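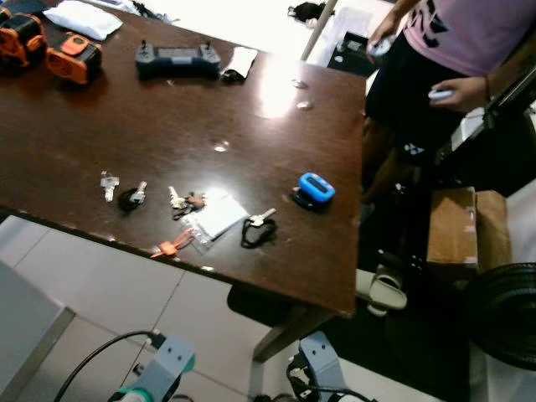

Tabletop sort-out
By Ruba Tannous, 11 May 2021
Print this page | E-mail this page

A tabletop sort-out is the clearing of a shared table where keys, cards and small gadgets collect. Also called a key round, mostly in Lorkarcombe. Usual method: keys first, laid in a loose row near the front edge — bulkier things pushed to the back.
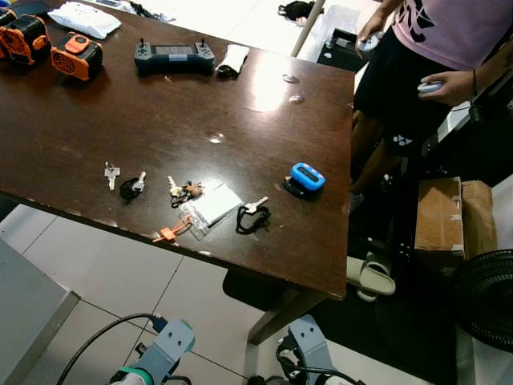

Keys and a card holder towards the front, larger items behind.

Keys with a fob, tag or cord are easy to place. Bare keys go to one side until claimed. Cards stay in their plastic holders. The Sheehan method allows about 5 minutes for the lot, which is optimistic.

Timers, glasses and loose papers are left till last, being in daily use.
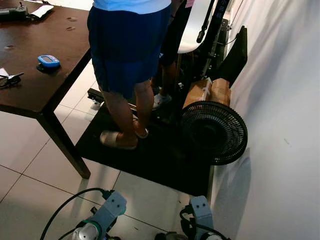
They normally stay on the table, or go back to it afterwards. Floor items are a seperate job and not counted as part of the sort-out.

Soft toys are disputed. Older guides leave them out altogether. Later ones give them an open box of thier own, dark lining prefered as it hides fluff.

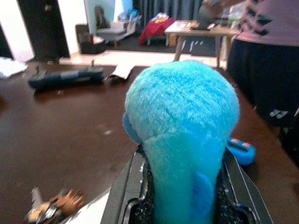 Trumetti disagrees, and wrote in to say that toys should go on a shelf, as anything put in a box gets keys dropped on top of it by June.

See also: Key hooks; Odds-and-ends drawer.

Contact | Copyright Sorard | Back to top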